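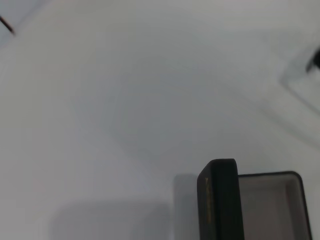

We finally wrote down our rules for two-arm table work at Westside this month, and I said I'd post them for the people at Eslow who asked. The first draft ran to 17 rules and was mostly me complaining. The current one has 12. Rule 1 is about what has to be clear before an arm comes down. The wrist camera has to show open table on the approach side, the way it does past the upright lid of the dark case, and anything poking in at the edges gets looked at before the arm moves. A thin dark line in a corner counts. If you can't say what it is, stop and go look.

Rule 2 is that soft focus is not a fault by itself. People were throwing out runs over it. If the lid and the lining can be told apart, keep going.

Rules 3 to 5 are speed limits and who stands at the stop button. I took those almost word for word from the old Plerholm sheet, which we had been using since April without most of us having read it.

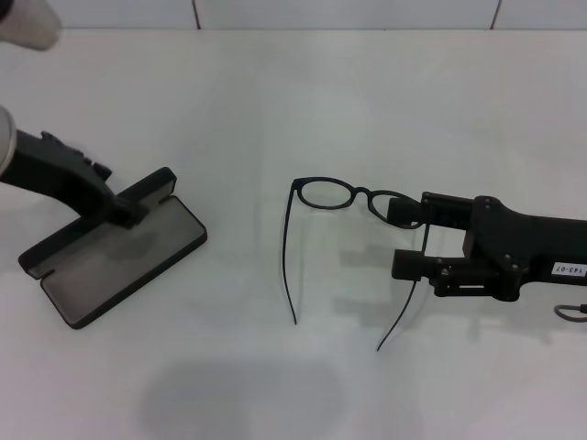 Rule 6 is the one we argued over, and it covers parts that bend. One arm holds, the other arm moves, and the holding arm does not let go until the moving arm is clear. With a pair of glasses and a case, the left gripper stays down at the hinge side of the case while the right one has the glasses by the rim. I would like to see the grip on the bridge instead, but the bridge is narrow and the rim is what we allow for now. Temples open and spread is fine for a pickup. Folding them is a separate job with its own page.

Rule 7: write the unit label in the log, as printed. 143-07, not "the right one." I went back through 2476 log lines last week and too many just said left or right, which is no help after a swap.

Rules 8 through 12 are cleanup and storage. Kaufmann has a longer version with a sign-off box for each step. We tried it and everybody signed the whole page at the end, so I left the boxes out.

I still want something about loose cable near the table edge. Probably goes under Rule 1.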